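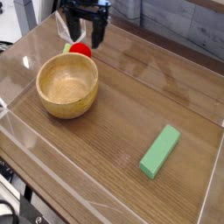

Lost Property Desk | Busau Transit, Customer Services

Print this page | E-mail this page

Speaker notes: What people leave on buses (and how they ask for it back)
Regional customer service get-together, Fekell, October
Notes are mine, tidied a little. Slides are on the shared drive under the same title.

TITLE SLIDE

Say hi, say where I work, say I'm the one with the cold. Ask if the back can hear me. If the clicker doesn't work again just use the arrow key, don't fuss with it.

So I run the lost property desk at Busau. It's a counter, a back room and a lot of shelves, and it's in the basement of the old ticket hall, next to the boiler. In the winter it's the best place in the building. In July you don't want to be there with forty winter coats, trust me.

I want to talk about describing things. I know the program says "lost property systems," and I'll get to the system, but most of what goes wrong at my desk goes wrong way before anybody touches a computer. Somebody lost a thing and has one set of words for it. Somebody else found the thing and has a different set of words for it. My whole job is getting those two people to say the same word.

SLIDE 2 — LAST YEAR

We logged 3,284 items last year. 457 of them were umbrellas. (Pause here, people like to laugh at the umbrellas.)

I'm not going to spend much time on umbrellas. Hardly anyone comes back for one unless it was a gift. The ones who do come back are lovely about it and will happily look through the whole rack with you, opening and closing them, which I used to be superstitious about and got over in my first month.

What I want to talk about is the middle of the list. Phones and wallets kind of take care of themselves. There's a name in the wallet, and the phone rings. It's the gloves, toys, lunch containers, single shoes, craft projects, and the bag with another bag in it. That's where we lose people.

SLIDE 3 — THE TITLE SLIDE AGAIN

Go back to the first picture for a second. Look at the red ball. It's got a soft, fuzzy look to it and it's about the size of a small fist. Now pretend it's the end of a shift and you have to type it into a form. Is it a toy? Is it sports? Is it crafts? Our old form made you pick one before it would let you type anything at all!

Ask the room for words. I did this at Berrada in the spring and got pom-pom, tennis ball, dog toy, dryer ball and "decoration." Every one of those was a sensible answer from a sensible person. And if you search for "dog toy" and I filed it under "decoration," you get a polite letter saying we're sorry, we don't have it, while it sits on a shelf ten feet behind my head.

That letter bothers me more than anything else in my job. We weren't lying when we sent it. We just looked in the wrong place.

SLIDE 4 — THE OLD FORM

Show the form. Let them read it. It was designed for train stations, I think, and the categories are very suitcase heavy. There are several kinds of suitcase. There's one category called "Other," and you can guess where everything ended up.

Drivers fill this in at the end of a route. They're tired, they need the bathroom, they've got a bag of strangers' belongings, and the form asks them for "brand or distinguishing marks." So you get "N/A." I've got a folder of entries that say "Item: item." I don't blame them one bit. I drove the 14 for a while myself and I'm sure I wrote worse.

(If there's a driver in the room, ask what they'd want to be asked. Last time somebody said "just let me talk into it," and I've been thinking about that ever since.)

SLIDE 5 — WHAT OWNERS SAY

Now the other side of the counter. Owners start with the story. They almost never start with the thing. You get, "Well, I was coming from my sister's and I'd changed buses because of the roadwork," and it's tempting to cut in with "Yes, but what color is it?"

Don't! Let them go. The story's got the route in it, and the time, and usually where they were sitting. I used to interrupt and then I'd have to ask for all of that again, and by then they'd be annoyed with me, and fair enough.

Then you ask what it looks like, and brace yourself, because people remember color badly. I had a man swear his scarf was green. It was gray. He held it up and looked at it under the lights and said, "Huh," and then he put it on. Navy and black are hopeless. Beige could be anything. I've stopped using color to rule things out and only use it to put things at the top of the pile.

What people do remember is how the thing feels and what it's for. "It's scratchy." "The zipper sticks." "It's what I keep my knitting in." Nobody's form asks for that, and it's gold.

SLIDE 6 — THE NEW FORM

OK, so here's what we changed. We moved over to Parninov, which is the records software the parking people already had, so it cost us very little and it took me ages to get a login. The only clever bit is that we dropped the categories from the front of the form. You get 3 questions.

What would you call it?
What would somebody else call it?
What does it feel like in your hand?

And that's it, plus the route and the time. Categories get added later, at my desk, by me, with a cup of tea.

The second question got some eye-rolling. I had to defend it in a meeting and I didn't do a great job — I think I just said "please." But it works. You give a driver permission to guess twice and they get playful with it. "Lunch box / tackle box." "Hat / tea cozy." "Wand???" That last one was a conductor's baton and the owner cried at the counter.

Drink some water.

SLIDE 7 — HOW IT'S GOING

I want to be careful here because I don't have a nice chart for you. We've been on the new form since the spring and we also moved the shelves in the same month, which was a silly thing to do if you wanted to know which one helped. My feeling is that toys and clothes are going home more often. Food containers, no change whatsoever. I don't think people want them back.

The wait matters too. We hold things for nearly two months, and folks don't always know that. They come in once, the day after, before the bus has even been cleaned, and we haven't got it yet, and they give up. If you take one thing back to your own desk, put the holding time on the sign. Big letters. Ours was on the back of the claim slip in gray type. I had it redone and taped it up myself, slightly crooked, and it's still up.

SLIDE 8 — THINGS I'D STILL LIKE TO FIX

Phone calls. We write down what callers say on paper and type it up after, and stuff gets dropped in between.

Languages. The second question helps some, but I'd love to have the owner's own word in there as they said it, even if I can't spell it.

Kids. Kids give fantastic descriptions and we make their parents talk for them. A little girl told me her rabbit "looks like he's just been told something." I walked straight to the shelf and picked him up. I wish I had a field for that one.

QUESTIONS

Somebody will ask about the false teeth. Yes, we get them. Yes, more than one set. They're in a drawer.

Somebody will ask about data protection — point them to the handout, second page.

If there's time, tell the one about the tuba. If there isn't, it's on me to get everyone to lunch before the Fekell canteen runs out of soup.

Related items
- Claiming lost property: what to bring with you
- Handout: the three-question form (Parninov version)
- Notes from the Berrada workshop
- Counter opening times over the winter
- Charity sale of unclaimed umbrellas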